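Guides > Film nights > Marathons

How to run a film marathon in a hall

31 August 2018
578 shares

The fourth Brurnetti film opens in September, and a lot of people will want to see the first three again beforehand. We ran all of them back to back at the hall in Atcombe last winter. These steps should work for any series that fits into one day.

1. Sort out the licence

If anyone outside your household is coming, you need permission to show the films, even when entry is free. Apply for each title separately. Different companies often hold the rights to different films in the same series, and the second Brurnetti film took us much longer than the other two. Don't print a poster until you have all of them in writing.

2. Add up the real running time

Take the running times from the disc, not from the back of the box. Include the credits, as fans will stay for them and the first two films have a scene at the end. Then put in a break of 20 minutes between films and a longer one for a meal. Ours came to 12 hours with doors, breaks and clearing up, and the hall was booked for exactly that. Book an extra hour if you can get it.

3. Choose the order

Release order is the safe choice for a mixed crowd. Story order puts the prequel first, which gives away who the pilot is. The regulars on the Surholm forum will tell you otherwise — there is a very long thread on it — but they have all seen the films before.

4. Check the picture and sound

Go to the hall at the same time of day as your first film and see how much light comes in. We had to pin blackout cloth over two windows above the stage. A small home projector will not cope with a big room. Ours was an old Dabbas with a fresh lamp, and it was fine once the cloth was up.

Play a quiet scene and a loud one, and listen from the back row. Set the volume for the quiet scene first. A full room soaks up sound, so expect to turn it up a little on the day.

Check which disc versions you have. The extended cut of the third film is on two discs, and somebody has to be awake to change them.

5. Set a ticket price

Write down the hall hire, the licences and the food, then divide by the number of seats you are fairly sure of filling. Our costs came to £400. We sold day tickets and single-film tickets, and would only do day tickets next time, as the single ones made a muddle at the door.

6. Plan the food

Hot food in the long break, cold food in the others. Soup and rolls are easy to serve quickly. Avoid anything in a crackly bag. Tell people in advance if they can bring cushions, as hall chairs get hard by the second film.

7. Pack up

Let the projector fan stop before you unplug anything. Coil each cable as you take it down and tie it — tape leaves a sticky mess. Adapters and spare connectors go in a clear plastic box with a lid, separate from the long leads, with a list of the contents inside. Check the list before you lock up.

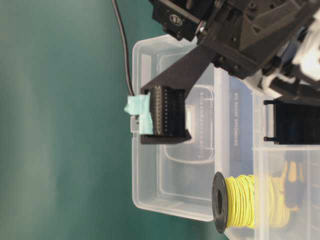 Related guides

Blackout cloth: how much to buy and how to hang it
Brurnetti: release order and story order compared
Making a screen from a bedsheet and two poles
Film quiz rounds for the interval
Outdoor screenings and what to do about rain

14 comments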